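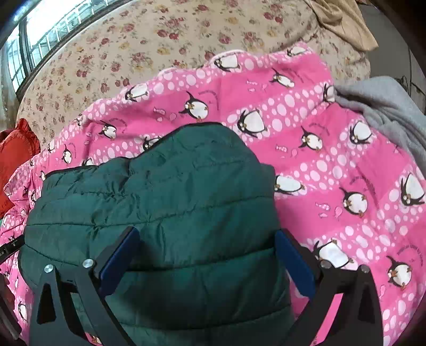

Puffer jacket flat and clumpy after washing

Posted 9 October 2023 by skamen_12

I washed my quilted puffer jacket on a normal cycle and tumble dried it for 50 minutes. The outside feels dry but the filling has gone into hard little lumps and the sleeves are almost empty. The label says down and feather. Is it ruined, or can I get the loft back? I also have a fleece blanket to wash and would like to know if they can go in together.

Magagula
Not ruined. Down stays damp in the middle long after the shell feels dry, and the lumps are wet clusters stuck together. Put it back in on low heat with two or three clean tennis balls. Every half hour take it out, pull the lumps apart with your fingers through the fabric, and turn it inside out. Mine took most of an afternoon. Hang it up overnight before you put it in a closet.

Wash the fleece separately. It sheds lint, and the lint sticks in the stitching.

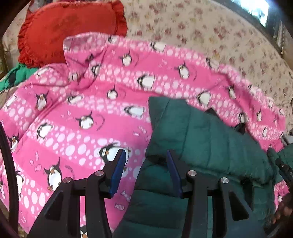 Ikley adds that regular detergent leaves a residue in down, so an extra rinse before the second drying is worth the trouble. Use a down wash next time, and skip fabric softener on both the jacket and the blanket.

stuvar189
I just take mine to the laundromat, the big dryers are better. Had the same problem in July with a sleeping bag and it came out ok. Don't use high heat, I melted a cuff that way once.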